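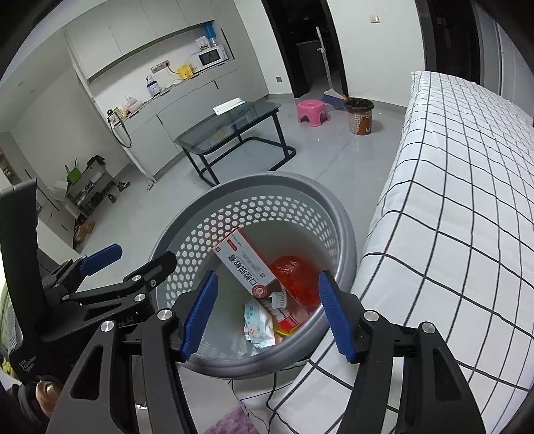
Toothpaste box, grey basket, February.

Day 13 of the No Buying Things month, and I bought a thing. It was a garlic press. We already had a garlic press, but it lives at the back of the second drawer and you have to take out the whisk and both ladles to reach it, so in practice we had a rumour of a garlic press.

The rules were mine, which makes it worse. Food, medicine and bus fares allowed, everything else to wait until March. I wrote them on the back of a Dudisia receipt for $50 (candles, I think, and a tray to put the candles on) and stuck it to the fridge, where I have been reading it every morning with the kettle on and a growing dislike of the author.

Up at 5 again, hot already. Sat on the back step and unsubscribed from things. Minhas wanted to know if I was sure. Troleo offered me free postage to reconsider. Geva simply sent another email. I had 334 unread, nearly all of them sales, and a good half of those final. Deleted the lot and felt about as virtuous as you can feel in a dressing-gown.
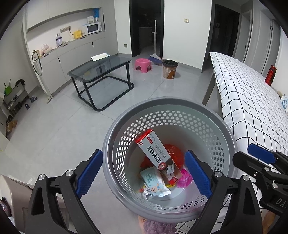 My other project is the spending diary, a green exercise book in which every cent is meant to go down the same day. I'm up to page nine and my handwriting has already got smaller, as though the purchases might not notice each other. The column I dread is Miscellaneous. It has none of the dignity of Rent. It's the wet wipes with the cartoon baby on the packet, the odds and ends picked up at the counter while waiting to pay for something sensible, and it came to more than the electricity. I've renamed it Sundries to see if that helps.

Cooked the lentils for tea. They called for four cloves of garlic and I used six, to get the cost per clove down. If I press one a day for a leap year, that's 366 cloves and the thing will have nearly paid for itself, assuming I ever find out what crushing a clove with the side of a knife costs.

Must ring the dentist tomorrow. Dentists are allowed, I checked the fridge.

4 comments
Share 2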